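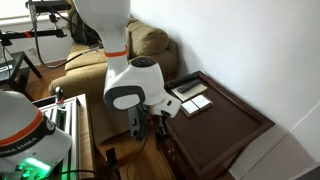
Annatto in Food and Supplements: Frequently Asked Questions

What is annatto?

Annatto is an orange-red coloring taken from the seeds of the achiote shrub, Bixa orellana. The shrub is native to tropical parts of the Americas and is now grown in many warm countries. The color sits in a thin waxy layer on the outside of each seed.

Which compounds give it its color?

Mainly two, bixin and norbixin. Both belong to the carotenoids. Bixin dissolves in oil and makes up most of the pigment on the raw seed. Norbixin is made from bixin by treating it with alkali, and its salts dissolve in water.

Is annatto the same as E160b?

Yes. On European labels it appears as E160b. Bixin-based products are listed as E160b(i) and norbixin-based products as E160b(ii). In the United States it is usually declared as "annatto," "annatto extract" or "annatto (color)."

Which foods contain it?

Cheddar and other orange cheeses are the best known. It is also used in margarine, butter, snack foods, breakfast cereals, custard, smoked fish and some ice creams. In Latin American and Caribbean cooking the seeds are heated in oil to color rice and meat, or ground into a paste with spices.

Does it have a taste?

At the levels used for coloring, hardly any. The whole seed and the paste have a mild, slightly peppery and earthy flavor.

Does annatto count as a source of vitamin A?

No. Beta-carotene can be converted into vitamin A in the body. Bixin and norbixin do not have the ring structure needed for that.
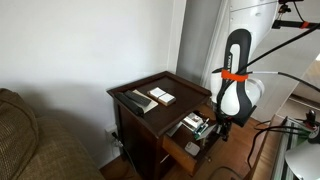
Why does my annatto oil fade?

Light is the usual cause, and air speeds it up. Keep the oil in a dark glass bottle with the cap tight, and store it in a cupboard away from the stove. Karimi annatto oil should be used within 3 months of opening. The whole seeds keep longer if they stay dry.

Why did my drink turn cloudy when I added the color?

Norbixin comes out of solution in acidic liquids. If the drink contains lemon juice or citric acid, use an acid-stable grade. Tonura liquid is a standard grade and is not suitable for soft drinks or anything pickled.

Can I use the water-soluble type in butter or oil?

It will not mix in evenly. Use an oil-soluble bixin product for fats and a water-soluble norbixin product for milk, dough and cheese.

How much should I use?

Follow the dose on the pack, as strength differs from one product to another. For annatto oil made at home, we use 6 teaspoons of seeds to one cup of neutral oil. Warm it over low heat until the oil is deep orange, then strain. Seeds that turn dark brown have been overheated and will make the oil bitter.

Can people be allergic to it?

Reactions are uncommon, but they have been reported, including hives and, rarely, severe reactions. Anyone who has reacted to annatto before should avoid it and read labels carefully. Talk to a doctor if you are not sure what caused a reaction.

Are annatto supplements the same thing?

Usually they are not. Most capsules sold as "annatto" contain tocotrienols, a form of vitamin E that is also found in the seed. The pigment is largely removed during processing. Ask a doctor or pharmacist before taking them if you use blood thinners, or if you are pregnant or breastfeeding.

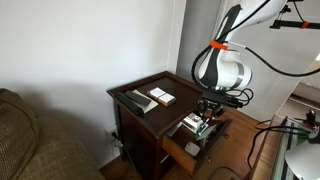
Nightstand with the top drawer open.

Will it stain?

Yes. It marks plastic, wood and cloth. Wipe up spills right away with dish soap and warm water. Sunlight helps fade what is left on washable fabric.

Where can I get a product data sheet?

Sheets for the Karimi and Tonura products are available from Serkgate on request. Please include the lot number printed on the label.

Last reviewed: 8 April 2024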